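Lultetti – Maintenance des préhenseurs

1/ Nous présentons aujourd'hui l'entretien courant de nos préhenseurs manuels à deux doigts, utilisés sur le poste Plalier.
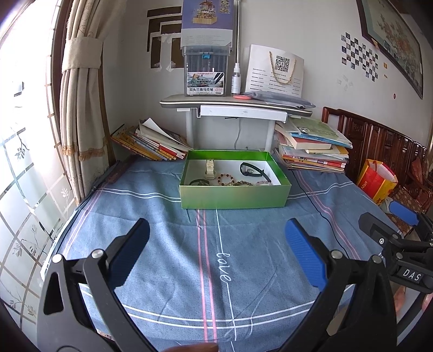 2/ À quelle fréquence faut-il contrôler les patins des doigts ?
Toutes les 500 prises, et systématiquement après un choc.

3/ Les patins bleus texturés assurent l'adhérence. Ils se nettoient au chiffon non pelucheux, sans solvant. Tout patin lisse ou décollé est remplacé par paire.

4/ Les vis de pivot sont vérifiées doigts grands ouverts. Le jeu latéral est repris avec la clé Imhof fournie, puis l'outil est ouvert et refermé 10 fois à vide.

5/ L'essai de reprise porte sur de petits objets souples ou irréguliers : montre, bracelets de perles. Un glissement constaté entraîne un nouveau réglage. Compter quelque 5 minutes par outil.

6/ La procédure révisée en mai porte la référence 1715. Elle remplace la fiche Keston, qui ne doit plus être utilisée.

7/ Pour toute question, s'adresser à Ayantu Wako, responsable de la maintenance.

8 juillet 2022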